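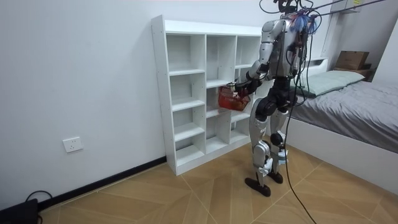
Chapter 2
Who Does the Rest of the Work?

In January the managers of Watenmont, a residential care home with 20 rooms on its east wing, told the staff that a robot would be "taking over fetch and put-away." The phrase came from the supplier's proposal. None of the aides had ever used it. They had never had a name for the business of getting a piece of fruit, a clean towel or a pair of glasses off a shelf and bringing it to someone in bed, because it had never been a separate job. It was something you did on the way to doing something else.

This chapter starts with that phrase because so much of what follows depends on it. Before a machine can be given a task, somebody has to decide where the task begins and where it ends. The decision is usually made early, by people who don't do the work, and it is usually presented to everyone else as a plain description of the facts. You should learn to be suspicious of it. A job that has been cut into tasks on paper is still one job to the person who has it, and the pieces left off the paper still have to be done by someone.

In Chapter 1 we looked at machines in settings built around them, such as bottling lines and sorting halls, where the limits of a task are fixed in steel. Here we turn to workplaces that were built for people and are now being asked to make room for machines as well. We will spend most of our time on Watenmont, with shorter visits to the Drorton parcel depot and the kitchens at Ventura House. These are small cases. We picked them partly for that reason, as small cases are harder to hide behind averages.

2.1 What was promised

The proposal for Watenmont ran to several pages, and most of it was sensible. It said that aides on the east wing spent a large part of each shift walking to and from storage. It said that a humanoid robot with two arms and two hands could use the shelves and baskets already in the building, so that nothing would have to be rebuilt. It said that aides would be "freed for direct care."

Take these claims one at a time. The first was true, and any aide could have told you so. The second was partly true. The robot could work at an ordinary shelving unit and hold an ordinary basket by its handle. But "nothing would have to be rebuilt" turned out to mean that no walls would be moved. Other things were moved. A spare room was set aside for practice, with a bed and a white cubby unit. Staff were asked to keep certain shelves nearly clear, with items set apart from each other, so that each one could be reached without knocking into its neighbor. If you have ever worked in a place where storage is short, you will see the problem. Space that is kept clear for one worker is space taken away from the others.

The third claim is the one that deserves the most doubt, and it is made in nearly every proposal of this type. It assumes that time saved in one place shows up as time in another. Sometimes it does. Often it is absorbed by the new arrangement itself, and sometimes it simply leaves the building, when the next staffing plan is drawn up with fewer hours in it. At Watenmont all three happened, in amounts that the home's own records do not let us separate. We would treat with caution any report that claims to have separated them.

2.2 The task as the machine meets it

It helps to look closely at a single piece of the work. Suppose the instruction is to get a piece of fruit from the shelves. An aide who does this barely notices doing it. She picks the fruit up with one hand while the other holds a door or a cup, and she talks the whole time. Seen from the robot's position, the same errand is a chain of separate problems. The basket has to be held at an angle where something can be put in it. The fruit has to be picked out from a white background with shadows in the corners. One hand has to stay where it is while the other reaches up into a compartment that has sides, a back and a shelf above it.
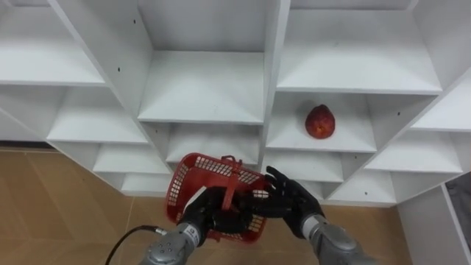 Figure 2.1 Fetching fruit at the cubby unit. The left hand grips the basket, the right hand is open beside it, and the peach is on a shelf up and to the right.

We do not say this to make fun of the machine. Reaching into a cubby for a peach with two jointed hands is hard, and the engineers who work on it know better than we do how hard it is. Our point is about the comparison. When a supplier tells you that a robot "can do the task," ask which version of the task is meant. Is it the one with a single item on an otherwise bare shelf? Or is it the one at 6:40 in the morning, when somebody has pushed a cardigan in front of the fruit and the resident has changed her mind?

Notice as well how much of the work around the task has already been done by a person. The peach was put on the shelf. The basket was chosen. Someone decided that the fruit was worth bringing, which means someone knew who it was for and whether she could eat it. None of this counts as fetch and put-away. All of it is the job.

2.3 Residual work

We will use the term residual work for whatever is left to people after a task has been handed to a machine. The word "residual" may suggest scraps, and that is how it tends to be treated in budgets. In practice it often includes the most skilled part of the job, along with some duties that did not exist before.

Gintarė Dzene had been an aide on the east wing for years when the trial began. Her interview, which you will read at length in section 2.6, gives a useful account of residual work from the inside. "I used to go and get the thing," she told us. "Now I ask for the thing, I wait for the thing, and I keep half an eye on the cable." The unit used in the trial ran on cables, some of them leading up overhead and one trailing down behind it to the floor. A cable on the floor in a place where people walk unsteadily is a hazard, and watching it became part of the aides' shift. It was not written down as part of anyone's shift. When we asked the managers whose duty it was, we were given two different answers in one afternoon.

Dzene's second complaint was quieter and, to our minds, more serious. The walk to the shelves had been a short break from lifting. It was also when she looked in through open doors. She caught things that way — a tray untouched, a lamp still on from the night before. Once the walking had been labeled waste and removed, the looking went too. It came back later as a checklist with boxes to be ticked at set times, and the aides filled it in standing at the desk.

You may object that this is one person's view. It is, and she had reasons to dislike the trial. Other aides liked it better. One was recovering from a shoulder injury and was glad of anything that spared her the low shelves. The two accounts do not cancel each other out. They tell us that the same change can land as relief on one worker and as loss on another, and that asking whether "the staff" were in favor was probably the wrong question from the start.

2.4 Counting, and what gets counted

The trial report gives one figure more prominence than any other. The robot, it says, completed 979 fetches. The figure appears on the first page and again in the summary, and it was repeated to the families of residents in a letter.

What should we make of it? Very little, until we know what a fetch was. The report does not say whether an attempt counted if an aide had to step in and straighten the basket. It does not say how many fetches were made in the practice room and how many in rooms where somebody was living. It does not give the number of attempts, so the 979 has nothing under it. Uriel Palacios, who kept the logs for the supplier, was open with us when we raised this. He said he had been asked to record completions and had recorded completions. He had kept notes on the stoppages as well, in a separate file, and had offered them to the home. No one had asked to see them.

We believe him, and we think his story is typical. Bad numbers in this field are seldom invented. They are honest counts of whatever was easiest to count, passed along to readers who take them as answers to a different question. The habit is an old one. In section 2.7 we reprint part of a 1939 time study from the Berna laundry, in which every folded sheet is recorded and the woman who trained the other folders appears only as a cause of delay.

2.5 A note before you go on

Some readers will have decided by now that the authors are against robots in workplaces. We are against being told that a question is settled when it has hardly been asked. There is work at Watenmont that we would be pleased to see a machine take on, and so would the people who do it. Several of them gave us a list. Linen carts were at the top, along with the trash run after supper. Bringing fruit to residents was not on it.

That list was never requested during the trial. As you read Dzene's interview in the next section, keep a record of every duty she mentions, including those she mentions only in passing, and mark the ones that appear in the supplier's proposal, which is printed in full at the back of the book. You will need both for the work in section 2.8, where the Drorton depot goes through the same process with a different machine and a union agreement already in place.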